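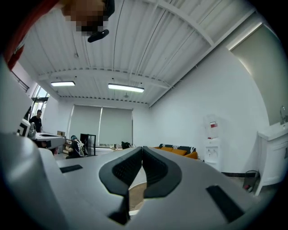 Karabo Ntuli me escribe que pesar la harina es de gente que no se fía de sus manos, que en su casa se ha hecho el pan siempre con un cuenco desconchado y un puñado, y que una receta con gramos le parece un prospecto.

Inicio Opinión Cocina Archivo Suscríbete Contacto

20 abr 2025
Por Emília Vlček

Vale. Contesto, y contesto deprisa que tengo una masa en marcha.

Todo esto viene de la columna de hace dos semanas, donde me quejé de una frase. La frase es «harina, la que admita». Quien haya heredado un cuaderno de cocina la conoce. Huevos, tantos. Aceite, un vaso de los de agua, azúcar, otro. Y luego eso. La que admita. Ahí te quedas, con las manos pringadas hasta la muñeca, preguntándole a una pasta qué admite.

Me han llovido mensajes. La mayoría en contra. Que si soy fría, que si quiero convertir la cocina en un laboratorio, que mi abuela se revolvería. Mi abuela tenía báscula, por cierto. De las de platillo, con pesas de bronce, y no dejaba que la tocáramos.

Mi postura, otra vez, por si no quedó clara: una receta escrita que no dice cuánto está a medio escribir. Se puede querer mucho a quien la escribió y aun así reconocer que falta un trozo.

Karabo, lo de las manos. De acuerdo en una cosa, las manos saben. Las tuyas. Tú has hecho ese pan cada semana desde niña, con la misma harina del mismo saco, en la misma cocina, y el puñado te sale igual todas las veces. Eso es una medida. Una medida estupenda y con una sola pega, y es que vive pegada a tu brazo. El día que le pases la receta a alguien, ¿qué le pasas? Un papel que pone «un puñado». La mano se queda contigo.

Y aquí quería yo llegar, porque el debate siempre se plantea mal. Se habla de cocinar cuando el asunto es escribir. Cocinar a ojo me parece magnífico. Yo cocino a ojo casi todo, lentejas, sofritos, cualquier cosa que hierva y que se pueda ir probando. Escribir a ojo es otra historia. Cuando escribes una receta ya no estás en la cocina del que la lee. No puedes meter el dedo y decir «le falta».

El ejemplo que puse fueron las rosquillas de Marietjie Mofokeng. Las recuerdo de críos, en Madville, en una lata forrada de papel de estraza. Marietjie me mandó la receta hace años en el reverso de una postal, letra preciosa. Tres huevos, raspadura de limón, un chorro generoso de anís, harina la que admita. Las hice. Piedras. Las volví a hacer con menos harina y se deshicieron en el aceite, aquello parecía una sopa de buñuelos. Tercera vez, piedras otra vez. Llamé. «Pues hasta que no se pegue», me dijo. ¿Que no se pegue a qué? ¿A los dedos, a la mesa, al cuenco? Se rió mucho.

Al final fui a su casa con la báscula en el bolso. Pesé el paquete antes y pesé el paquete después. 300 gramos justos. Ya está. Ese era el misterio, tres cifras que cabían de sobra en la postal. Yo le andaba metiendo bastante más porque me asustaba la masa blanda, que es lo que le pasa a todo el que empieza: la ve pegajosa, se pone nervioso, más harina. Y «la que admita» te da permiso. La masa admite muchísimo, ese es el problema. Tú le sigues echando y ella sigue tragando, y no protesta hasta que muerdes.

Marietjie, que leyó la columna, me ha pedido que aclare que lo suyo con el anís también son 100 mililitros y que lo del «chorro generoso» lo puso por quedar bien. Aclarado queda.

Bueno. Las objeciones, que las hay serias.

La primera es la de la humedad. Chantelle Mabuza lo explica mejor que yo en un correo larguísimo: que la harina cambia, que un saco abierto en agosto no bebe lo mismo que uno de enero, que los huevos del súper son todos primos y los de corral cada uno de su padre y de su madre. Por eso las antiguas no ponían cantidad, dice. Por honradez.

Es un buen argumento. Me tuvo una tarde dándole vueltas. Pero fíjate en lo que pide: un ajuste. Y para ajustar necesitas un punto de partida. Si la receta dice 300 y tu harina está reseca, te quedarás en algo menos, y como mucho irás una cucharada arriba o abajo. Eso lo hace cualquiera. Lo que no puede hacer cualquiera es ajustar desde cero. Pon el número y pon detrás «y si la notas dura, para antes». Las dos cosas caben. Las recetas buenas de verdad hacen eso, dan la cifra y después te cuentan cómo se tiene que sentir. Blanda como el lóbulo de la oreja, ponía en una que copié de un calendario. Perfecto, el lóbulo me sirve, el lóbulo con un número delante me sirve muchísimo más.

La segunda objeción es sentimental y me cuesta más. Que la imprecisión era parte del trato. Que la receta incompleta te obligaba a ir, a preguntar, a ponerte al lado de tu tía con el delantal. Se aprendía estando. Y que si lo apuntas todo, ya no hace falta la tía.

A ver. Sí. Yo fui a casa de Marietjie, y fue una tarde buenísima, y si la postal hubiera estado completa igual no voy. Lo admito, y me fastidia. Pero yo tenía a Marietjie a media hora en autobús. ¿Y el que no tiene a quién llamar? ¿El que encuentra el cuaderno después del entierro? Porque así es como llegan casi todos los cuadernos, seamos claros. Llegan en una caja, con manchas, y ya no hay teléfono al que llamar. Me escribió un lector que lleva desde marzo intentando sacar el bizcocho de su madre. Tiene la letra, tiene el molde. Tiene hasta la marca de la levadura, pegada con celo. Lo que no tiene es la harina. Ha hecho el bizcocho ocho veces. Dice que la sexta se parecía.

Yo a ese hombre no le voy a contar que la imprecisión es poesía.

Hay otra cosa que casi no se dice y es que el «a ojo» a veces era guardarse la receta. Con cariño, con una sonrisa, pero guardársela. En todas las familias hay una tarta que a las demás no les sale. Y la dueña de la tarta la ha dado mil veces, a quien se la pida, encantada, y siempre falta un detallito. Siempre. Emmanuel Rugemalira me contaba que en su casa hubo dos hermanas sin hablarse un verano entero por un flan. Una le había dado a la otra la receta con «leche, la necesaria». La necesaria eran 700 mililitros. Salió años después, en una boda, con vino. Así que tampoco idealicemos.

Luego está el vaso. Uf, el vaso. Karabo, tu cuenco desconchado. Mientras no se rompa, fenomenal. Yo tengo un recetario editado por una asociación de Jundale, una joya, de verdad, fotocopiado y con gusanillo, y ahí se mide en vasos, tazas, tacitas, pocillos y una cosa que llaman «el cazo de Plosusura», que supongo que era un cazo que tenía todo el mundo porque lo vendían en la feria. Ya no lo venden. Pregunté en Swanepoel, que es la ferretería donde encuentro todo, y me miraron con mucha pena. Medio libro depende del cazo. Las albóndigas, depende del cazo. La crema de almendra, dos cazos. He deducido el tamaño a partir de un arroz (el arroz perdona poco con el caldo, así que da pistas) y tengo una cifra provisional apuntada a lapiz en la tapa. No me atrevo a pasarla a boli.

Ese libro lo hizo gente que quería que sus platos siguieran haciéndose, se gastaron el dinero en imprenta. Y daban por hecho el cazo porque estaba ahí colgado, a la vista. Es lo que pasa, que lo que tienes delante todos los días ni se te ocurre apuntarlo. Tampoco ponen la temperatura del horno, «horno fuerte», «horno alegre». Alegre. Me encanta y no sé qué hacer con ello. ¿180? ¿Abro la puerta y que le de el aire?

También me acusan de esnob. Que una báscula cuesta dinero, que medir es de revista. Las cocineras más exactas que he conocido medían con una lata vacía de tomate, siempre la misma, con una raya hecha con un clavo. Precisión total, coste cero. Y si escribes «una lata de tomate de las medianas hasta la raya» y me dices dónde va la raya, yo firmo. No pido gramos por religión. Pido que otra persona, en otra cocina, con otras manos, tenga una oportunidad.

Y lo del laboratorio, que me lo han dicho cuatro o cinco: pesar son veinte segundos. Pones el cuenco, le das a cero, echas. Se mancha menos. No tienes que fregar el vaso. Llevo años esperando que alguien me explique qué parte del alma se va en esos veinte segundos, porque luego los mismos que me lo dicen compran las pastillas de caldo y tan panchos.

Lo que propongo es modesto. Si tienes en casa a alguien que cocina a ojo, la próxima vez pesa tú. Sin molestar. Pesas el paquete, le dejas hacer, pesas el paquete otra vez y restas. Que siga con su puñado, que no cambie nada, ni se entera. Y lo apuntas en el margen del cuaderno, con otra letra, para que se sepa quién puso qué. Al lado del «la que admita», que no hay que tacharlo, que a mí también me gusta leerlo.

Karabo, te lo digo en serio, mándame ese pan. O mejor, pesa el puñado. Uno solo, el primero de la mañana. Me mandas la cifra y lo hago en casa el sábado, y si me sale una piedra publico la foto y me retracto en esta misma columna.

La semana que viene, las respuestas sobre el horno alegre, que ya han llegado unas cuantas y no se ponen de acuerdo. Una lectora defiende que alegre es con la mano dentro hasta contar diez. No lo intentéis hasta que la conteste.

Me voy, que la masa ha subido y esto se me sale del cuenco.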